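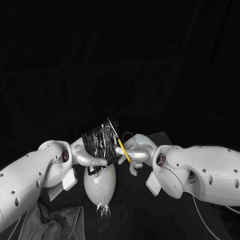

**Oseda Tool and Repair Library, Prulilville**
Progress report to the Lis Fund, second period
Prepared by Fereshteh Tehrani, project coordinator

The library stayed open through the whole period, including the three weeks when the street outside was dug up for the new water main. Membership is up, lending is up, and the repair evenings are full most weeks. We are behind on two things: the catalog and the outreach to the apartment buildings on the north side of town. Both are covered below.

## Membership and lending

We signed up 58 new households. Most heard about us from a neighbor or from the notice board at the grocery store. The newspaper ad we paid for in the first period brought in very few people, and we don't plan to run it again.

We passed 1,000 loans since opening. The busiest items are still the ones you would guess: the carpet cleaner, the long ladder, the pressure washer and the tile saw. The carpet cleaner has a waiting list almost all the time. We bought a second one in April with money moved over from the advertising line, as agreed by phone with your office, and the wait is shorter now.

Garden tools went out heavily once the ground thawed. We ran short of wheelbarrows for several weekends in a row. A member gave us an old one with a good tray and a bad wheel, and we put a solid tire on it.

Late returns are a bigger problem than they were. Under the old rule there was no fee for the first week, and members had started to treat that week as part of the loan. We changed the rule so that a member with an overdue item can't borrow anything else until it comes back. We had a few complaints at the counter. Returns improved within the month and we have kept the rule.

## Repair evenings

We held 14 repair evenings. They run from 6 p.m. until 8:30, though we often lock up closer to nine. Lamps, vacuum cleaners and toasters make up most of what people carry in. Sewing machines are the next largest group, and they take the longest. We now ask people to call ahead with a sewing machine so that one of the two fixers who know them can be there.

Not everything gets fixed. Cordless vacuums with dead battery packs are the most common failure, and for many models a new pack costs nearly as much as the vacuum. We tell people the price and let them decide. We also turn away microwaves and anything that runs on gas — our insurance does not cover either one.

The parts drawer has grown into a parts shelf. Fuses, cord plugs, switches and belts are bought from the supplies line. Members pay for anything larger. We added a coin box for small parts after several people asked to pay, and it covers about what we spend on fuses.

## Staff and training

The part-time desk position is filled. The first person we hired moved away after five weeks and we had to advertise again, so Sunday hours were cut back to the afternoon for a while. They are back to normal.

Everyone who works the desk has now done the ladder and power saw training. The training used to be a talk. It is now done on the floor with the tools, and the new person has to check a saw in and out while somebody watches. It takes most of a morning. We also wrote a one-page sheet for each of the larger tools, which goes out with the tool in a plastic sleeve. The sleeves come back dirty but the sheets last.

## Catalog

The catalog should have been finished by now. We chose the Cloretti lending software in the first period, and moving our old spreadsheet into it took much longer than planned. The spreadsheet had several names for the same kind of tool, and some items had no number at all. Every hand tool had to be pulled off the wall, tagged and entered again.

The power tools and garden tools are done. Plumbing and masonry are left. Members can already search the finished sections from home and reserve an item, and the phone at the desk rings less. We expect to finish before the end of the next period if the desk hours stay as they are.

## North side outreach

We planned to hold sign-up tables in the lobbies of three apartment buildings. We held one. The manager of the second building wanted proof of insurance in a form our insurer was slow to send, and the third building changed owners. The paper for the second building has now arrived and that table is being scheduled. We have written to the new owners of the third and are waiting to hear back.

The one table we did hold went well. People there mostly asked about small things: drills, stud finders, a cart for moving furniture. Several said the library was too far to walk with anything heavy. We are looking at a delivery run one evening a week using a member's van, but we have not priced the insurance for it and are not asking for money toward it in this report.

## Budget

Spending is close to plan overall. Rent and utilities are on target. Wages are under by the weeks the desk job stood empty. Supplies are over, mainly blades and sanding belts. We had been giving these out with the tools and now sell them at cost. The catalog line is over by the price of the tags and the label printer. We would like to cover it from the unspent wages and need your written approval to do so.

The full ledger and copies of the receipts are being sent separately.

## Next period

- Finish plumbing and masonry in the catalog.
- Hold the table at the second building, and at the third if the owners agree.
- Replace the tile saw. The motor is worn and we have repaired it twice.
- Renew the lease. The landlord has offered the same rent for another year, and we would like to sign before summer.

Please send the approval for the wage line, or any questions, to me at the library address. I am at the desk most weekday afternoons.

Fereshteh Tehrani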